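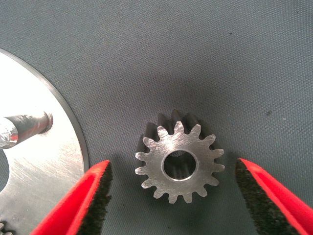

According to Ismael Medeiros, a stopped spreading machine costs a cut-and-sew shop more in idle labor by lunchtime than the replacement part costs in total, and the shops that write to Nodaren mostly want to know one thing: whether the part is on a shelf or on order.

CLAMVILLE – Nodaren has extended its stocked spare parts program to cover drive components for older fabric spreading and inspection machines. The program opens to all account holders in August and adds 215 part numbers to the existing catalog, including spur and bevel gears, keyed shafts, idler rollers, tension springs and edge sensor brackets.

Until now, drive components for machines out of production were made to order from customer samples. Under the extended program they are held as finished stock at the Clamville plant and at the Hancombe depot. Orders received before 2 p.m. at either site ship the same day. Parts not in stock at the time of order are quoted with a fixed ship date, and the quote is sent with a dimensional drawing so the customer can check bore, face width and tooth count against the worn part before confirming.

Gears in the program are supplied in steel or acetal, depending on the position in the drive train. Steel is standard for all positions that carry reversing loads. Acetal remains available for take-up drives, where the original builders used it as the weak point to protect the shaft. Customers who have replaced acetal with steel in these positions in the past are advised to check the shaft key for wear before fitting a new gear.

Most drive failures reported on spreaders begin with tension. When cloth is fed from the roll unevenly, the carriage drive sees a load change on each pass, and the small gears take it first.
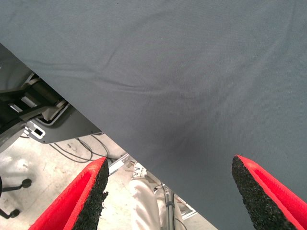

For this reason each gear set now ships with a one-page tension check covering roll brake setting, dancer bar travel and carriage speed. The check can be carried out by one operator with a spring scale and does not require the machine to be opened. Nodaren recommends repeating it after every 80 hours of running for the first month following a gear change, and at normal service intervals after that.

"The old parts book was organized by machine model, which was no help to a shop that had lost the nameplate," said Danish Mughal. "The new one can be searched by dimension. Measure the part, enter the numbers, and the book returns the candidates."

The program covers machines built under the Koskela name as well as Nodaren's own. Koskela part numbers are listed alongside the Nodaren equivalents, and either may be used on a purchase order.

Components supplied through the program carry a warranty of 3 years against defects in material and machining. Wear caused by misalignment or missing lubrication is excluded. Existing made-to-order agreements remain in force and will be honored at the quoted price.

The dimension-searchable parts book is available on request from the Clamville sales office, in print or as a file.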